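COMMUNIQUÉ DE PRESSE

Falov publie sa procédure d'entretien des pinces et refuse d'y voir une révolution

Falov met en ligne au mois de juillet la procédure que son atelier applique au bras à deux doigts de sa cellule de table. Le document tient en quelques feuillets. Il ne promet ni autonomie ni « zéro maintenance », deux expressions que l'entreprise a retirées de ses brochures.
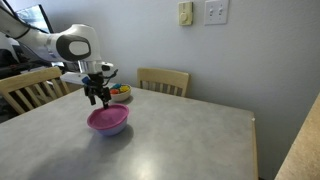
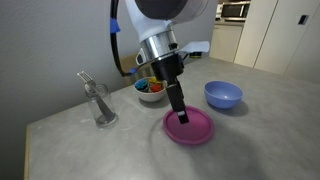

La pince noire à deux doigts au-dessus d'un bol rose, puis abaissée sur une assiette magenta. Photos : Falov.

La vaisselle de couleur a remplacé les cubes de calibrage livrés avec le logiciel Posex. Les cubes donnaient d'excellents résultats, ce qui a fini par inquiéter l'atelier. Un rebord arrondi, un fond plat ou un bol garni de petits objets colorés posent au réglage des questions qu'un cube laisse de côté.

La procédure commence bras à l'arrêt. Le technicien contrôle le passage du câble le long du bras, le serrage du collier, puis le parallélisme des doigts, pince ouverte et pince fermée. La hauteur d'approche est reprise à vitesse réduite, 80 millimètres par seconde, et le point zéro n'est enregistré qu'ensuite. Tout choc sur le plateau oblige à recommencer depuis le début, y compris quand l'écran affiche une position correcte.

Falov a retenu un contrôle complet tous les 800 cycles. Son intégrateur, Wasilewska, jugeait l'intervalle trop court et n'a pas changé d'avis.

« On nous a vendu un réglage automatique en un clic. Je clique, et après je vérifie à la main », déclare Stanisława Nowakowski, responsable de la maintenance. « Une séance complète me prend 65 minutes. Le jour où le logiciel fera mieux, je serai la première à rentrer chez moi plus tôt. En attendant, je garde ma jauge. »

L'entreprise ne communique aucun taux de réussite. Les essais menés avec Broklow portent sur 100 prises par forme, un volume qu'elle estime insuffisant pour une annonce chiffrée. Les relevés bruts seront joints à la procédure, échecs compris.

Le document est gratuit, en français, sur simple demande auprès du service de presse de Falov.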